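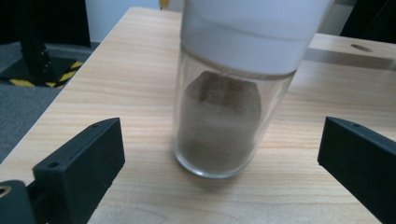
Glass jar with white lid, brown powder inside.

Storage Jars: Frequently Asked Questions

What can I keep in the jar?
Dry goods only. Ground spices, cocoa, fine sugar and craft sand all do well in it. Don't use it for oil or anything with vinegar.

How full should I fill it?
Stop a finger's width below the rim. Fine powders heap up in the middle when you pour, so tap the base on a folded towel and let the contents level out before you add more.

Does the lid go in the dishwasher?
No. Wash it by hand in warm water and leave it upside down overnight. The glass can go on the top rack.

My powder has gone lumpy. Is it spoiled?
Usually it has picked up moisture. Sift it, dry the jar completely and refill. If it smells off, throw it out.

Can I order a spare lid?
Yes. Lids are item 3959 in the Ilteo range and ship in 5 to 9 working days. Please check the number under your jar first, as older Yüksel lids are a different width.

Do you sell labels?
We have paper ones in rolls of 1000, mostly bought by shops. For home use, masking tape and a pencil work fine.

Who do I contact about a chipped jar?
Write to Defne Kahraman at the Clusteck order desk and include your order number.

Last updated 3 June 2022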